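Storing ketchup and other squeeze bottles: fridge door, cupboard, upside down?
Condiments and Pantry board - 14 replies, showing the first page

pralluteck_pantry
Posted 7:40 am
Trying to settle storage for open condiments in a shared kitchen. Current setup is one fridge with two door shelves, both full. I want to move everything shelf-stable out of the door and keep it in a cupboard next to the stove. Candidates are ketchup, yellow mustard, soy sauce and honey. Mayo stays cold.

My understanding is that ketchup is acidic enough to sit out for a few weeks once opened. The label says refrigerate after opening. Restaurants leave it on the table all day. Which one do I follow?

hilier_st
Posted 8:05 am
Both are consistent. The label is written for quality over several months. A restaurant bottle is empty in a few days, so the slow changes never show up. Vinegar, sugar and salt keep most things from growing in it. What you lose at room temperature is color and flavor. It goes brown from the top down, where the air is.

Next to the stove is the wrong cupboard, though. Pick one that stays cool.

drywall_dan
Posted 8:31 am
Disagree on "a few weeks." Depends on the recipe. Reduced sugar and reduced salt versions have less of what preserves them. I had a no-sugar-added bottle ferment in a cupboard in under a month. It hissed when I opened it. Regular ketchup, fine. Anything labeled "light," keep it cold.

Also relevant is how clean the cap stays. Dried residue around the opening is where I have found mold, never in the body of the bottle. Ordinary red squeeze bottle with a white cap is the type I mean.
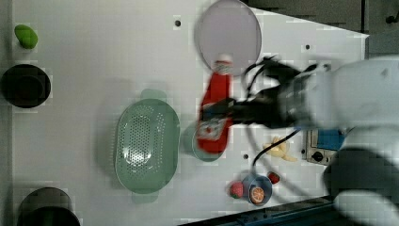 falcão22
Wipe the cap with a damp paper towel after each use and that problem is gone. I also write the opening month on the bottle with a marker. Mine says November right now and it still tastes normal, but it has been in the fridge the whole time.

lirnton_lunch
Posted 9:12 am
I ran the catering side of the Lirnton canteen for a while. We bought ketchup in bulk and refilled squeeze bottles, 25 at a time. Rules were:

Never top up a part-full bottle. Empty it, wash it, dry it, then fill.
Caps come apart for washing.
Out at lunch, back in the cooler after.

We served 300 lunches on a normal day and 800 when the fair was on, and the bottles that went bad were always ones somebody had topped up.

pralluteck_pantry
Posted 9:30 am
Not refilling, so that part is simple. Does orientation matter? I see people store them cap down, standing up, or flat.

hilier_st
Posted 9:44 am
Cap down gives you the least waste and no watery first squirt. The liquid that separates out rises to the base end and you don't get it on your fries. Needs a cap with a flat top or it falls over.

drywall_dan
Posted 9:58 am
It also puts constant pressure on the valve. Older caps leak. I lay mine flat in a bin - takes more floor space, but the bottle can't tip and I can pull one out without moving three others. You do have to shake it first.

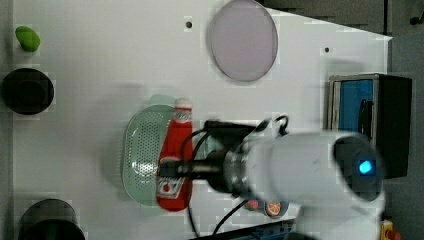 Ketchup bottle on its side, label near the lower end.

falcão22
Posted 10:20 am
Flat works if the cap seals. Test it with water in an old bottle before you trust it over a shelf liner.

hilier_st
Posted 10:26 am
Flat also spreads the contents along one side, so more of the surface is exposed to the air inside. For a bottle you finish in two weeks it makes no difference. For slow users I would still go cap down in the fridge.

pralluteck_pantry
Posted 10:51 am
OK. Mustard, soy sauce and honey go to the cupboard on the far wall, away from the stove. Ketchup stays in the door, cap down, and I'll move the jam to a middle shelf to make room. Is soy sauce safe to move if it's the low sodium kind?

lirnton_lunch
Posted 11:03 am
Low sodium goes in the fridge, same reasoning as the light ketchup. Regular can stay out for a month or so.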